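会社案内
トップ > 私たちについて

Carnness翻訳室について

取扱説明書の翻訳をしています。小説は訳しません。映画の字幕も訳しません。面接に来る方の半分はここで静かになります。

はじまり
創業時の仕事は、Halásという湯沸かし器の説明書一冊でした。21ページのうち9ページが警告で、残りの大半は警告の読み方の説明でした。納品後、先方から「日本語になってから初めて自社製品の使い方がわかった」という礼状をいただき、今も額に入れてあります。褒められたのか苦情だったのかは、社内で意見が分かれたままです。

社名について
Carnnessは創業者が旅先で船を乗り過ごして一晩過ごした土地の名前です。読み方は「カーネス」。電話口では「カーネル様」「金子様」と呼ばれますが、どちらでも返事をします。請求書の宛名だけは正しくお願いいたします。

仕事の内容
家電、園芸用具、組み立て家具、楽器の手入れ用品などの説明書を、英語、チェコ語、ドイツ語から日本語に訳しています。料金は原文1,000語単位で、300語に満たないものは300語として計算します。「ネジを締める」の一行だけでも同じです。一行のほうが難しいこともあります。どのネジか、原文に書いていないからです。

訳文は必ず、その製品を使ったことのない者が声に出して読みます。つかえた箇所は書き直します。Zemikの折りたたみ式物干しでは、第4項を六回書き直しました。最終的に先方が図を一枚足してくださり、第4項は消えました。翻訳会社としては複雑な気持ちですが、よい説明書になりました。

用語集「Torance」
社内の用語集をToranceと呼んでいます。つまみ、ハンドル、取っ手、レバー、握りの使い分けだけで一章あります。「適宜」と「適量」と「お好みで」の違いについては、五月の社内会議から議論が続いており、終わる見込みはありません。お取引先には抜粋をお渡しできます。全体をお望みの方は、時間に余裕のあるときにお申し出ください。

お断りしていること
「なるべく短く、しかし全部入れて」というご注文は、どちらかをお選びいただいています。原文にない安全上の注意を訳文にだけ足すこともいたしません。気になる点は別紙にまとめてお返しします。別紙のほうが本文より長くなったことも、あります。

採用
翻訳者を随時募集しています。経験は問いませんが、買ったものの説明書を最後まで読む方に限ります。応募書類には、最近読んだ説明書の感想を添えてください。

お問い合わせ
受付は午前10時から午後5時まで。お電話よりも文書のほうが、返事が丁寧です。 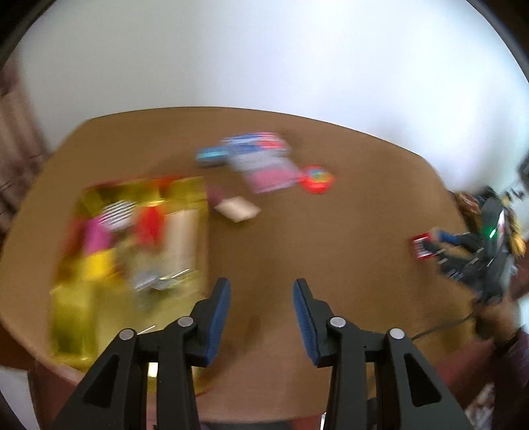 Zemikより:第4項の件では、こちらの原文がご迷惑をおかけしました。図を足したあと、本国版からも第4項を外しています。ただ、第5項に「前項のとおり」が残っていると先日お客様からご指摘がありましたので、近いうちにまたご相談させてください。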